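The Sixtieth Bottle

Kwame Lamptey had been inside the kitchen since lunch, and he did not want to come out.

It was the marble, partly. Whoever at Vokia had built this kitchen had gone all in on the marble, great cloudy sheets of it with gray veins wandering off in every direction, and when he turned his wrist the hand turned too, and the whole thing felt so much like standing at a counter that twice he had tried to lean on it. (The first time he caught himself. The second time he sat down hard on the lab floor and Sulemana laughed until she had to take her headset off.)

"Fifty-eight," she called now from the other desk. "How's it feel?"

"Wonderful! I dropped fifty-seven."

"Keep fifty-seven. Amer wants the drops."

Amer wanted everything. He wanted slow grabs and quick ones, grabs from the left, grabs where you changed your mind halfway. He had written 300 on the whiteboard in December and drawn a box around it, and under the box he had written the names of the people who were going to get him there, which was a list of 2. The learner would watch all of them, over and over, in whatever way a learner watches, and out of that it would make its own idea of how a bottle gets picked up.

Kwame loved thinking about that. His grandmother had taught him to peel plantain by standing him on a stool and peeling plantain, no talking, a whole bunch of it, and at some point his own thumbs had simply known. He had told Amer this on his first day at Zastberg and Amer had nodded and said yes, but she only needed one bunch.

He flexed the glove. Fifty-nine went cleanly, in and around and up. He reset. The counter blinked, and the bottle was somewhere new, as it always was, lying over in the open part of the marble with its cap toward him.

"Sixty," he said, and reached. 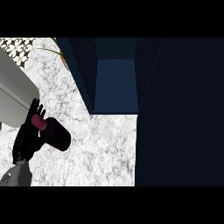

Demonstration 60: bottle in hand, over the marble.

He had it! The grip had come in a bit strange, fingers up like somebody hailing a bus, but he had it, dark red and level. He held still the way you hold still when a bird lands near you.

"Oh, that's pretty," said Sulemana, who was watching on her monitor. "I'd never have gone in like that."

"Do I redo it?"

"Are you joking? I've got 8 that all look the same. Don't you dare."

So he set it down gently, and logged it, and in the notes box, where people mostly put nothing, he typed: odd fingers, good hold, please keep. Then he thought about the learner coming across this one some night, in among all the sensible ones, and finding out that you could do it that way too. It made him ridiculously happy. He wondered whether it would ever use it - whether one morning, months from now, he'd be watching a playback with his coffee and see the fingers go up like that, and know where they came from.

"You're smiling at a bottle," said Sulemana.

"I'm smiling at sixty-one," he said, and hit reset.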